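Handbuch > Kommissionierzelle Amness K2 > Inbetriebnahme und Pflege > Abschnitt 7

7 Kameras und Greifer nach einem Umbau prüfen

Lesezeit: 4 Minuten

Dieser Abschnitt gilt für Zellen mit festen Kameras und einer Handgelenkkamera am Greifer. Die Prüfung ist nach jedem Umbau der Regale oder Matten auszuführen, außerdem nach dem Tausch einer Kamera, eines Fingers oder einer Kamerahalterung. Das Anlegen neuer Behälterplätze ist in Abschnitt 8 beschrieben.

VORSICHT: Vor allen Arbeiten im Greifbereich den Arm in Parkstellung fahren und den Betriebsartenschalter auf »Einrichten« stellen. Den Schlüssel abziehen und bei sich tragen.

7.1 Arbeitsfläche

1. Arm in Parkstellung fahren. Im Bild der Flächenkamera darf kein Teil des Arms zu sehen sein.
2. Alle Gegenstände von der Matte nehmen.
3. Matte mit einer weichen Bürste abkehren, immer in Richtung der hinteren Leiste. Keine Reinigungsmittel verwenden.
4. Im Menü »Kameras« die Flächenkamera wählen und das Livebild öffnen.
5. Bildausschnitt so einstellen, dass die hintere Leiste waagerecht im oberen Bildteil liegt.
6. Mit »Referenz speichern« bestätigen.

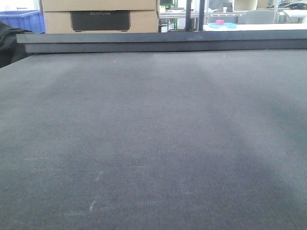 Abb. 7-1: Referenzansicht der Arbeitsfläche mit hinterer Leiste

Helle Scheuerspuren auf der Matte stören die Erkennung nicht, solange sie flach sind. Wellen oder aufstehende Kanten dagegen werden als Objekt gemeldet. In diesem Fall die Matte lösen, neu auflegen und ab Schritt 4 wiederholen.

Hinweis: Der Bereich hinter der Leiste wird von der Software ausgeblendet. Kartons oder Möbel im Hintergrund müssen für die Referenz nicht weggeräumt werden.

7.2 Greifer und Handgelenkkamera

1. Finger ganz öffnen.
2. Finger mit einem trockenen, fusselfreien Tuch abwischen. Staub und kleine Kratzer sind zulässig. Bei Ausbrüchen an der Fingerspitze beide Finger tauschen, nie nur einen.
3. Befestigungsschrauben auf festen Sitz prüfen.
4. Livebild der Handgelenkkamera öffnen. Beide Finger müssen unten links und unten rechts ins Bild ragen.
5. Schlüssel einstecken, Schutztür schließen und den Greifer mit dem Handbediengerät im Schleichgang über eine Kartonwand fahren, je ein Finger auf jeder Seite.

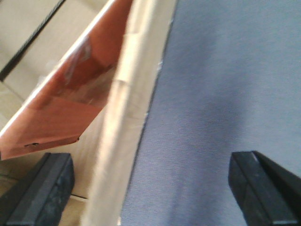
Während der Fahrt darf die Kartonwand im Livebild unscharf werden. Nach dem Anhalten muss das Bild innerhalb von 2 Sekunden wieder scharf sein. Bleibt es unscharf, den Fokusring der Kamera lösen, nachstellen und wieder klemmen.

Hinweis: Glänzende Flächen und Klarsichtband können Reflexe erzeugen. Treten Fehlmeldungen auf, den Wert »Glanzfilter« in Einzelschritten erhöhen. Werkseinstellung ist 8.

7.3 Kartons am Boden

Für die Bodenkamera wird ein gebrauchter Karton als Prüfkörper empfohlen. Neue, glatte Kartons liefern zu wenig Struktur, und Fehler in der Kantenerkennung fallen dann erst im Betrieb auf.

1. Karton mit der Vorderseite parallel zur Kamera auf den Boden stellen.
2. Prüfen, ob die Unterkante vollständig im Bild ist.
3. »Kantenprobe« starten und das Ergebnis abwarten.

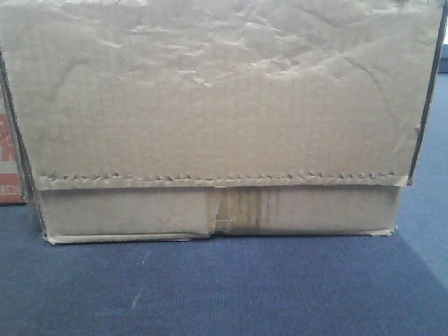

Die Software zeichnet die erkannten Kanten grün ein. Eine abgerissene Decklage mit offenliegender Wellung wird gelegentlich als zweite Unterkante erkannt. Im Menü »Kantenprobe« die falsche Linie antippen und »Verwerfen« wählen. Erscheint sie beim nächsten Durchlauf erneut, den Schwellwert auf 164 setzen.

VORSICHT: Beschädigte Kartons nicht mit Last als Prüfkörper verwenden. Der Boden kann sich beim Anheben öffnen.

7.4 Regalebenen

1. Edelstahlkante des Regals mit einem feuchten Tuch abwischen und trockenreiben. Krümel aus der Rinne absaugen.
2. Blaue Behälter bis zum Anschlag zwischen die Trennschienen schieben.
3. Beleuchtung der Zelle auf Betriebshelligkeit stellen.
4. Livebild der Regalkamera öffnen. Die Edelstahlkante muss waagerecht durch das Bild laufen, die Behälter der unteren Ebene müssen von oben einsehbar sein. 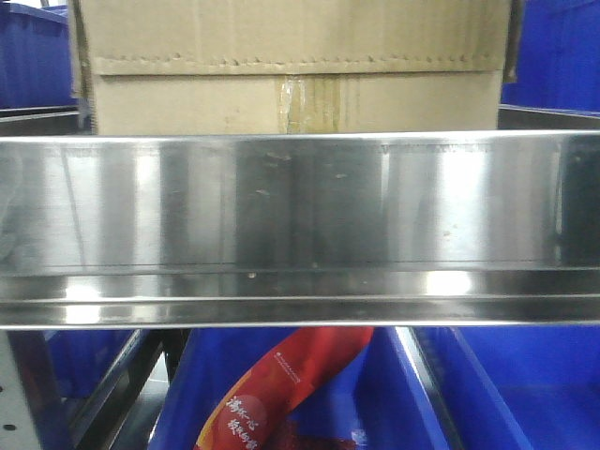 Helle Lichtstreifen auf dem Edelstahl lassen sich nicht ganz vermeiden. Sie werden mit »Maske zeichnen« aus der Auswertung genommen. Die Maske eng um die Kante legen und nicht in die Behälter hineinziehen, sonst werden Packungen am vorderen Rand übersehen.

5. Maske speichern und »Testlauf Ebene« starten.
6. Bei der Meldung »Behälter verdreht« den betreffenden Behälter neu einschieben und den Testlauf wiederholen.

7.5 Abschluss

Referenzen exportieren und mit der Zellennummer ablegen. Nach einem Update der Steuerung Hurker müssen die Masken neu geladen werden, die Referenzbilder bleiben erhalten.

Verwandte Themen
Abschnitt 6: Fingerwechsel am Greifer
Abschnitt 8: Behälterplätze anlegen
Fehlermeldungen der Steuerung Hurker
Ersatzteilliste Amness K2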